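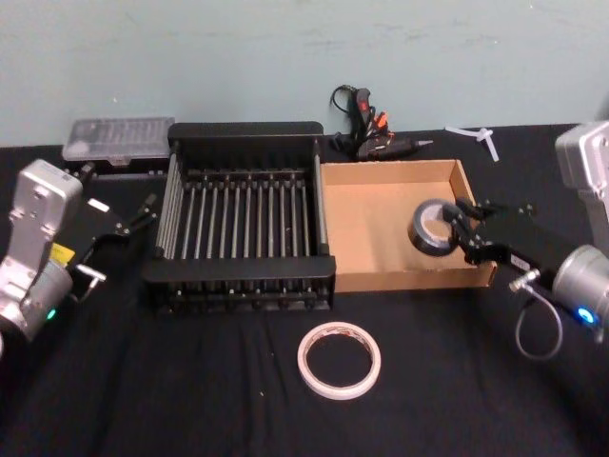 *A dish rack and an open cardboard box on a black tablecloth.*

Great news for anyone who has ever needed 27 matching plates by the weekend: the Mornis kitchen library opens in April! It will lend out plates, bowls, big stockpots and even a pasta machine, all from the old shoe shop on Holanda Street.

The shelves already hold 700 pieces, nearly all of them given by households in Mornis and nearby Gultano. A card costs 2 dollars a month, and you can keep things for up to ten days. Late fees? There aren't any, which made us cheer.

Plates should come back washed and dried. Chips and cracks are fine to report at the desk.

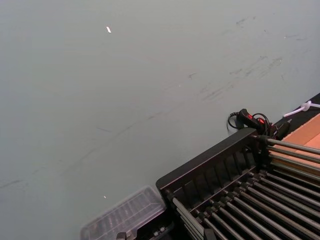
## Still on the wish list

The library would love cake stands, soup ladles and a really large colander (the one from the Pesodow church supper has been promised, but more are welcome). Drop-off is at the side door until 6 p.m.

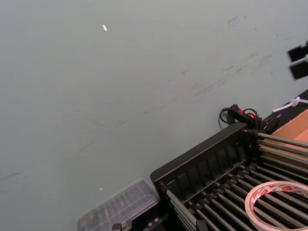 Glassware is going to wait until summer, when new padded crates arrive. In the meantime 33 people have signed up for the opening potluck, and there's plenty of room for more, so bring a dish and come hungry!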